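## 4. Running the thing: what I learned as GM of a play-by-post game

I should say up front that I'm not a neutral observer. I ran Skididance for most of its life, I wrote too many of its villains, and at least two of the blow-ups I talk about in this section were my fault. Jolán Veres (my co-author, and a far more patient reader of old threads than I am) did the first pass of coding so that I wasn't the only one deciding which of my own posts counted as "steering". Where we disagreed, I've gone with her call.

### 4.1 The archive

Skididance was a freeform text game set in a drowned harbour city called Pratusbridge. No dice, no sheets, just posts. Players wrote one character each, and I wrote everybody else, plus the weather. The archive we worked from has 419 threads in it. We threw out anything with fewer than three participants, and then anything that was only out-of-character chat (there was a lot of that, including a very long argument about hockey), and from what was left we drew 300 threads for close reading.

Each thread was coded for who opened it, how long people waited between posts, and how it stopped. I say "stopped" on purpose. Only 60 of the 300 have what I'd call an ending, where somebody wrote a closing post and the others let it stand. The rest just trail off, usually with a character standing in a doorway waiting for an answer.

### 4.2 Waiting

I went in convinced that slow threads die. I'd told new players so for years! But the gap between posts didn't line up with abandonment nearly as well as I'd expected. Some of our slowest threads were among the ones that finished, and a few of the liveliest collapsed in an afternoon.

What did seem to matter was whether anyone knew whose turn it was. In a two-person conversation it's obvious. In a tavern with five characters it isn't, and everybody politely waits for everybody else until the whole thing goes cold. The November flood arc is the worst offender here. I'd put nearly the entire player base on one rooftop, very dramatic, and then sat back feeling pleased with myself while they all waited for me to name the next speaker. Figure 3 goes with this section. 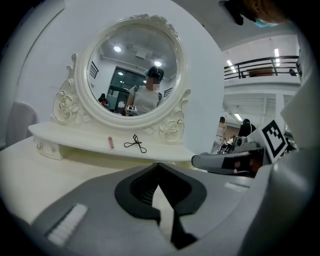 *Figure 3. Round mirror and white vanity.*

The fix, when we finally had one, came from a player and not from me. Whoever wrote as Obi, the ferryman, started ending his posts by having Obi ask a named character a direct question. "Drerari, can you swim?" That sort of thing. It was a bit clunky the first few times, but it travelled. Within that arc other players picked it up, and Jolán marked it in threads Obi never set foot in. We ended up calling it the handoff in our codebook, and I've used it in every game I've run since.

### 4.3 Length, and my own bad habits

My opening posts ran to about 1,000 words. I was proud of them. Reading them back with a highlighter was a humbling way to spend a long weekend, as most of the replies engage with the last paragraph and nothing else (fair enough, I'd have done the same). The lovely description of the tide clocks got exactly zero responses, and I'd been colouring in that clock tower for weeks.

We looked at whether shorter openers drew more varied replies, and my reading is that they did, though I'd treat it with some caution. I only started writing shorter once I was tired, and by then the players knew the setting well enough to fill in the gaps themselves. The two things can't be pulled apart with the data we've got. A second game with a different GM would help, and the old Drerari spin-off might do for that if we can get permission from everyone who posted in it.

Permissions were a headache in general, by the way. Plenty of accounts had gone quiet, and where we couldn't reach the writer we kept the thread in the coding but left it unquoted. The ferryman's line above is used with his writer's okay, on the condition that I spell "Obi" with a capital, which I had apparently failed to do for an entire summer.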